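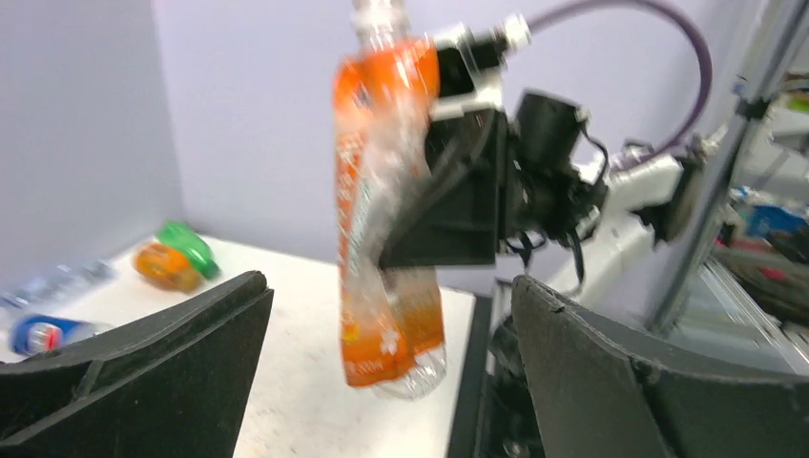

Attached 1: clear bottle, orange label, crumpled

Ticket: Recycling / Bottle return / Kitchen point, second floor
Site: Vemcombe
Raised by: Selorm Kpodo
Status: Reopened (again)
Priority: Low, apparently

The bottle return cabinet is refusing bottles. It takes them in, has a think, and hands them back with "ITEM NOT RECOGNISED". I raised this in August and was told to turn it off and on. I have now turned it off and on so often that the switch has gone shiny.

What it refuses: anything with a bit of character. Attachment 1 is typical. The plastic under the label is creased and the bottom half has a bend in it, and the Koltach cabinet will not have a bent bottle at any price. I was told at handover that it could cope with "everyday wear". I would like to know whose everyday.

Tried so far:

Cleaned the reader window with the cloth supplied. No change.
Cleaned it with a better cloth. No change.
Put the bottle in base first. Refused.
Put it in neck first. Refused, but faster.
Blew into the neck to push the dents out. Accepted once, then never again. I am not doing this for other people's bottles.

Reply from Cozma support:
Hi Selorm, thanks for getting in touch. Please check that bottles are empty, uncrushed and have their labels on. Could you try one in good condition and let us know? Closing for now.

Reopened by Selorm Kpodo:
Please don't close it for now. Tried 12 bottles in good condition and 8 went through. The other 3 that I'd call perfect came straight back, and the last one is still inside, so we have at least learnt something about the inside.

The imported teas are a separate problem. They're tall and thin, and much of the label is clear, so I suspect the reader looks straight through it and decides there's no bottle there. 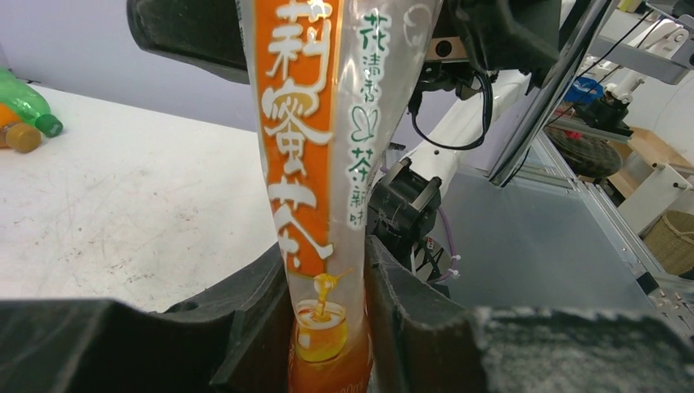 The honey tea has an orange stripe down one side with big white characters on it, and a rather nice drawing of a glass with a honey dipper over it, all of it wasted on our cabinet. There's still tea in that one, so before anyone writes back: yes, I know, it has to be empty first. I'm asking whether the type is on the list at all.

Reply from Cozma support:
Hi Selorm, the product list is looked after by Vonodari. We've passed it on. In the meantime, could you turn the label to face the reader and wait 90 seconds between bottles?

Selorm Kpodo:
Done. At that rate a full bag takes up most of a lunch break, and people have started leaving their bottles on top of the cabinet and walking off. I have put a crate next to it. The crate accepts everything.

Still needed from you: the list from Vonodari, someone to get the stuck one out, and a setting for dents if such a thing exists. Please leave this ticket open until all of that is sorted.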